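Wenn der Greifer nicht loslässt

Ein Gespräch mit der Leiterin der Versuchsreihe in Stonorau über einen Fehler, der erst nach Wochen gefunden wurde

Sie hat den Kaffee schon gemacht, als ich komme, und sie möchte zuerst über die Finger sprechen. «Alle fragen immer nach dem Arm», sagt sie. «Aber der Arm war gesund. Krank war das Kabel.»

Die Gruppe in Stonorau untersucht, wie ein Roboterarm mit Dingen umgeht, die in einer Wohnung auf dem Tisch liegen. Gläser, Tücher, Becher, Beutel. Es gab bis zum Vorfall 1.816 aufgezeichnete Greifversuche, und die meisten davon waren langweilig, was in diesem Beruf ein Lob ist. An einem Donnerstag, kurz nach drei Uhr am Nachmittag, hielt der Greifer einen Becher fest und gab ihn nicht mehr her.

«Der Befehl zum Öffnen wurde geschickt, das steht im Protokoll», erzählt sie. «Der Greifer hat ihn nicht bekommen. Der Arm wusste davon nichts und ist weitergefahren, zurück in die Ruhestellung, mit dem Becher in der Hand. Mein Kollege stand daneben und wollte gerade den Tisch neu ordnen.» Der Becher traf ihn am Handgelenk. Es gab einen blauen Fleck, mehr nicht. Er selbst wollte es zuerst gar nicht melden.

Sie hat es trotzdem gemeldet, noch am gleichen Abend. Darüber gab es Streit, den sie heute nur kurz erwähnt.
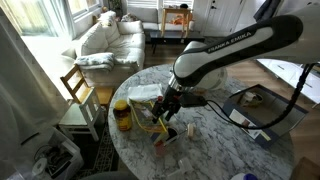 Die Suche nach der Ursache dauerte 27 Tage. Zuerst verdächtigte man die Software, weil dort vor kurzem eine neue Version eingespielt worden war. Man ging zurück auf die alte Version, und der Fehler kam wieder, bei Versuch 642 der neuen Zählung. Dann bei 741. Dazwischen lief alles sauber.

«Das war die schlimmste Zeit», sagt sie. «Ein Fehler, der jeden Tag kommt, ist ein Freund. Dieser kam, wann er wollte.»

Den entscheidenden Hinweis gab am Ende die Firma Dhillon, von der die Gruppe ihre Leitungen bezieht. Ein Techniker bat um die Stellungen des Handgelenks im Moment des Ausfalls. Alle drei Male war es fast bis zum Anschlag gedreht. Im Inneren des Kabels, kurz hinter dem Stecker, war eine Ader gebrochen. In normaler Haltung berührten sich die beiden Enden noch, bei starker Drehung nicht mehr.

Ich frage, ob man so etwas nicht bei der Wartung sehen müsste. Sie überlegt lange. «Von aussen war der Mantel glatt. Wir haben jede Woche geschaut, und wir haben jede Woche ein Häkchen gemacht. Das Häkchen war richtig und hat uns nichts genützt.»

Seitdem wird das Kabel nach einer festen Zahl von Versuchen ausgetauscht, auch wenn es gut aussieht. Wichtiger findet sie aber eine andere Änderung: Der Arm wartet jetzt auf die Rückmeldung des Greifers. Kommt keine Bestätigung, dass die Finger offen sind, bleibt alles stehen, bis ein Mensch die Freigabe erteilt. Das kostet Zeit, und im Projekt Lerkthorpe, für das die Daten bestimmt sind, war man darüber nicht erfreut. «Sie haben gerechnet, wie viele Versuche pro Tag uns fehlen. Ich habe ihnen das Foto vom Handgelenk geschickt.»

Auch die Regel am Tisch ist strenger geworden. Früher durfte man zwischen zwei Versuchen hineingreifen, wenn der Arm in Ruhe war. Was «in Ruhe» bedeutet, hat allerdings jeder ein bisschen anders verstanden. Heute muss zuerst die Bremse geschlossen sein, und wer aufräumt, trägt den Freigabeschalter bei sich.

Eine zweite Gruppe in Skinville, die mit einem ähnlichen Aufbau arbeitet, hat nach dem Bericht ihre eigenen Leitungen durchgemessen. Ob sie dort etwas gefunden haben, darf sie mir nicht sagen. Sie lächelt dabei ein wenig.

Der Kollege arbeitet noch immer in der Gruppe. Er hat die neue Anweisung geschrieben, zwei Seiten, und besteht darauf, dass jeder Gast sie vor dem Eintreten liest. Ich habe sie auch lesen und unterschreiben müssen. Das alte Kabel liegt bei ihm in der Schublade, mit einem Streifen Klebeband an der Bruchstelle.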